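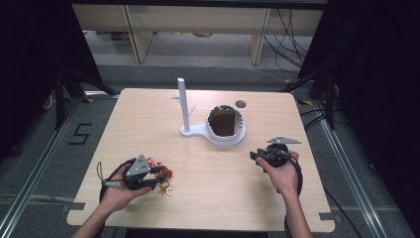 Both hands busy at the table, a black gripper in each.

How to change the pollen filter on a small SUV

26/08/2022, by the Tarkuvdale Driver

My Flemine Meredith had been smelling like a damp tent for most of July, and the windows were taking ages to clear in the mornings. The garage in Wurnstead wanted £50 to swap the pollen filter. I paid £11 for one online and did it on the drive before my tea had gone cold, so let me talk you through it.

Check your handbook first. On the Meredith the filter sits behind the glovebox, as it does on plenty of small SUVs, but some cars hide it under the bonnet or down by the pedals – if yours is a pedal one, you have my sympathy! Order by registration number and then compare the old part with the new one before you fit it. There are two sizes for my car and the listings are hopeless at telling you which is which.

Ignition off, passenger seat right back. Empty the glovebox completely (mine had three ice scrapers in it, no idea why).

Open the lid and look on the right-hand side for the little damper arm. Slide it off its peg. Then squeeze both sides of the box inwards until the stops pop past the dash and the whole thing swings down. It feels as if you're about to break it. Keep the pressure even and it'll go.

You should now see a narrow plastic cover with a clip at each end. Press the clips, pull the cover off and draw the old filter out slowly, keeping it level. Mine dropped half a hedge on the carpet. If you've got a vacuum with a thin nozzle, give the slot a quick once-over, but don't poke about near the fan.

Look for the arrow on the edge of the new filter. It shows which way the air flows, and on the Meredith it points down. Slide it in without bending the pleats, clip the cover back on, swing the glovebox up and hook the damper arm back over its peg.

Start the car and run the fan through all its speeds. Any ticking or fluttering means the filter isn't sitting flat, so go back in and have another go. I do mine once a year, usually at the end of summer.

Comments

meredith143: Did mine this morning, thank you! The damper arm took longer than everything else put together.

hatchback_fan: Is the charcoal type worth the extra?

Tarkuvdale Driver: I think so if you sit in a lot of traffic – I've gone back to the plain ones.

mudflap100: Arrow points towards the seats on the older model, so do check.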